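Print this page | E-mail this page

Bedroom Fire and Trip Check, with comments

Revised in June for the rooms at Kurnard and Uvgate. The older sheet had 63 lines and a box for each. I have seen it filled in from a parked car. This one is shorter, and anything marked OK without a comment will be read as not checked.

SMOKE ALARM
[ ] Alarm fitted on the bedroom ceiling or in the hall right outside
[ ] Test button pressed and held until it sounds
[ ] Replacement date on the back read and written down
Comment: A green light tells you the alarm has power. It doesn't tell you the alarm can smell smoke. At Uvgate, 4 alarms had the light on and were past their date. "Tested last month" with nothing in the log counts as a no.

OUTLETS AND CORDS
[ ] No cord under a rug, mattress or blanket
[ ] No power strip plugged into another power strip
[ ] Outlet covers whole, no brown marks
[ ] Phone chargers not left on the bed
Comment: I'm told every year that the cord under the rug is "only for now." Write down where it is and come back to it. The surge strips sold as fireproof are plastic like all the others, and I would like to see the test before I believe the box.

BEDDING
[ ] Blankets and comforters well clear of heaters and lamps
[ ] Bedding pulled back and looked under, all the way to the wall
[ ] Electric blanket, if any, lying flat with nothing on top of it
[ ] Care label read before anyone says "flame resistant"
Comment: A heaped blanket hides whatever is under it. Patting it doesn't count. Lift it.

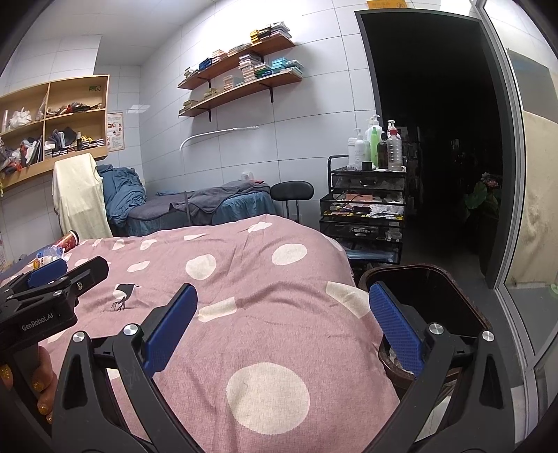
One reader replied that lifting bedding in an occupied room goes too far, that the tenant should be asked to do it, and that a refusal should be noted and left at that. Fair enough on the asking. I still don't see how a refusal noted is any safer than a room skipped, so the sheet now has a line for a return visit.

[ ] Asked first, and the answer written down
[ ] Return visit set if refused

SPACE HEATER
[ ] Plugged straight into the wall
[ ] Tip-over switch tried by tipping it
[ ] Clear space on all sides, measured with a tape
Comment: Bring the tape. People judge distance by how much they want to go home. Of the 2 heaters I tipped at Kurnard, one kept running on its side with its inspection sticker in plain view.

LOOSE PAPER, PACKAGING AND BAGS
[ ] Nothing that burns easily piled near a lamp or heater
[ ] Plastic bags out of reach where small children sleep
[ ] Cartons broken down and taken out
[ ] Floor clear between bed and door
Comment: The usual answer is that it's being sorted. It may be. Record what is there at the time of the visit and let the next visit show the rest.
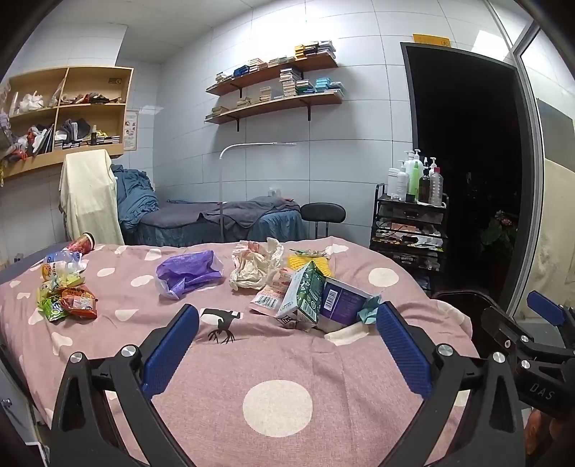
Packaging and bags on a bed. Mark as "to clear."

WAY OUT
[ ] Door opens all the way with nothing behind it
[ ] Window opens from inside without a tool
[ ] Person sleeping there can say how they would get out in the dark
Comment: Painted-shut windows pass more inspections than they should. Open it yourself.

SIGN-OFF
[ ] Time in and time out
[ ] Every "no" has a comment
[ ] Copy left in the room
A perfect sheet goes back to be done again by another person. Complaints about this to the Gullgate office, please.

READER COMMENTS (3)

Gullgate tenant: We had this done at 4 in the afternoon with all the lights on. How does that tell you anything about getting out in the dark?

Oldkeys: Tipping the heater is a good way to crack a tile floor. Put a towel down first.

Uvgate upstairs: You charged 200 for a new alarm I could have bought at the store for less. Still waiting on the receipt.

RELATED
Kitchen check, with comments
What the Kang door closers did over one winter
Carbon monoxide alarms: where people put them
Kurnard stairwell, second visit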